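An afternoon with the toilet cleaning people in Ullgate
Jan 21, 2020

I promised to write about the open day at Marner, and it has taken me more weeks than I wanted.
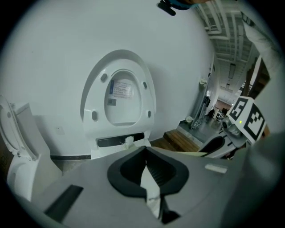 The visit was in December, on one of those days when it is dark already at four. Marner has its workshop in Ullgate, on the second floor of a former textile warehouse, and you must ring twice because the first ring is only for the deliveries. I knew about them from my work. I have been supervising cleaning in office buildings for many years, and in my trade everybody has received at least one brochure with a robot on it. Usually it is a floor scrubber. Floors are the easy part. So when I read that this open day would be about toilets, I took a free afternoon and went.

The presentation before the demonstration was short, thankfully. They collect examples of cleaning work done by human hands. A person holds a gripper in each hand, with a camera on it, and does the task with those grippers, and later a robot arm with the same kind of gripper should learn from the recordings. They told us that they have 3,596 recordings for the bathroom tasks, and that 252 of these had to be thrown away, mostly for the reason that the person's hand went too fast and the software lost where it was. The black and white square patterns on the boards are for this purpose, to tell the software the position of the gripper.

I liked that they work with proper toilets. They stand by a curved white wall near the corridor, with the lids up, and visitors could go close and look. None of us said anything clever at first. There is something a little embarrassing about standing in your winter coat with other adults and looking together into a toilet.

Then one of their people put the grippers on and began. I had expected that it would look like a person cleaning. It looks more like a person cleaning in very thick gloves who is also afraid of breaking something. The brush was the first exercise. To take a toilet brush by its handle is nothing for us, we don't even look. With two stiff fingers it is necessary to come from the correct side, close slowly, and only then lift, and if the handle turns in the grip you must put it back and start again. In the first attempt it turned. In the second attempt also. I was glad that they did not hide this and simply continued.

Wiping the seat went much better. The movement is slow and wide, and the cloth stays where it is. What was weaker, in my opinion, were the places where dirt really collects: under the hinges, behind the bowl, the line where the base meets the floor. I asked about the hinges. The answer was that they are planning it for spring, and from the way it was said I understood that it is difficult.

Afterwards we were allowed to try for some minutes each. I am right-handed and I took the left gripper first, which was a mistake. The weight is not so bad in the beginning, but it is held away from the body, and after a short time I felt it in the shoulder. The people who record do blocks of 50 and then they have a pause. I would not like to do the second block. My wrist wanted to turn in ways that the gripper did not allow, and I understood for the first time how much I do with my thumb.

The discussion at the end was mixed. A hotel manager from Drukcombe wanted to know the price and did not get one. A woman beside me asked what happens to the cleaners, and the answer was the usual one about helping with the unpleasant tasks. I don't say it is a lie. But in my experience, when a tool saves one hour, somebody's contract becomes one hour shorter, and I would have preferred to hear this said.

Still, I came home with more respect than I brought. They want to reach 1,000 recordings only for the brush before summer, and I hope they invite us again when the arm does it by itself. If they do, I will ask again about the hinges.

The coffee was good, by the way, and there was a poppy seed cake of which I took two pieces. For those who want to go: the entrance is from the yard, not from the street, and the lift is only for goods.

R. Tamošiūnaitė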